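I see the "a tidy desk makes you more productive" piece is doing the rounds again. 1,949 shares when I looked. I read the whole thing so you don't have to.

The claim is that people with clear desks get more done. The evidence is a survey by Skovby, who sell desk drawers. They asked 300 people whether they felt more productive after tidying up. Most said yes. Well, they would.

Feeling productive and finishing things are different. I feel very productive when I sharpen pencils. Ask me how the tax return is going.

Then there's the bit about lost time. We supposedly waste 192 hours a year looking for things. No source given. I followed the link and it went to a Cestau blog post, which linked to another Cestau blog post, which linked to a page that no longer exists. 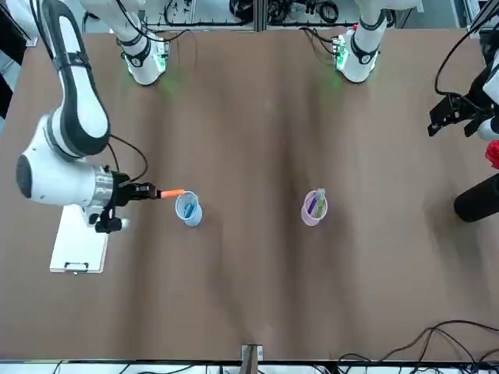

What I'd like to see is someone measuring the tidying itself. How long does it take to set up a system, and then to keep feeding it? The article skips this and goes straight to "give every item a home". Fine, take felt pens. A blue marker standing in a light blue cup is easy enough to find, I grant you. But an orange one still has to be put back every time it's used, and that's work too, and it never shows up in the sums.

My old office in Flunbridge brought in a clear desk rule one August. Everything off the surface by half past five. What happened was that we all got a bottom drawer full of rubbish and spent the first ten minutes of each morning digging through it.

Did anyone check whether more work got done? They did not. There was a poster, though.

Someone has replied to say the Maillard method is different because it's "habit based". I looked it up. It's a course. It costs 3,480 kroner and the first module is about buying boxes.

I'm not against tidying. I like a clear table as much as anyone – it's nicer to eat at. I just don't think it needs a number stuck on it to be worth doing.

If anybody has a proper study, with a comparison group and no furniture for sale at the end, send it over and I'll read it.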